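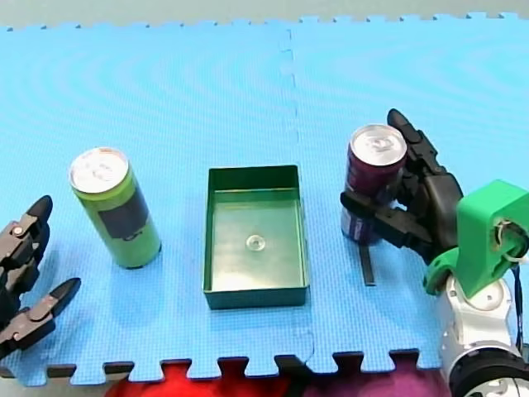
Lime-green can on the blue mat.

Ticket: Planduvard label printer skips every other label after the update
Opened by: Glenys Catterall, Ronside
Status: Waiting on customer

Hello again, and thank you for being so patient with me on the phone this morning! I promised I'd write it all down properly, so here goes, and please forgive the length.

We run the Planduvard on the long bench at Ronside and it has been a real workhorse (3,925 labels on the counter when I looked). Since the August update it feeds one good label, then a blank one, then a good one, and so on all the way down the roll. I'm using the same rolls of 1,000 we have always bought, and the Tudavero software shows no error at all, just the cheerful green tick.

What I've tried so far:

1. Turned it off at the wall, had a cup of tea, turned it back on. Same thing.

2. Cleaned the gap sensor with the little swab from the kit. It did look dusty, poor thing, but the blanks kept coming.

3. Changed the label height in Tudavero from 70 to 50, which is what's printed on the box. I have no idea who set it to 70. I pressed Save and it went back to 70 as soon as I closed the window. 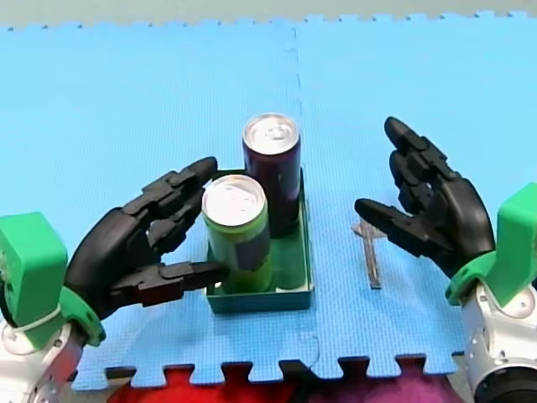

4. Ran the calibration from the front panel, holding Feed until the light blinked twice. The next three labels were perfect and I got terribly excited, and then I printed from the computer and the blanks were back.

Reply from Văduva support desk, 2:40 p.m.

Hi Glenys, thanks for such a thorough write-up. Step 3 is the one that interests us. The update keeps a second copy of the label size in the printer profile, and it overwrites yours. Please open Profiles, delete the one marked Default (old), set the height to 50 again and recalibrate. Then print ten from the computer and let us know how they come out.

We use cookies to remember your ticket and keep you signed in. Accept all | Manage settings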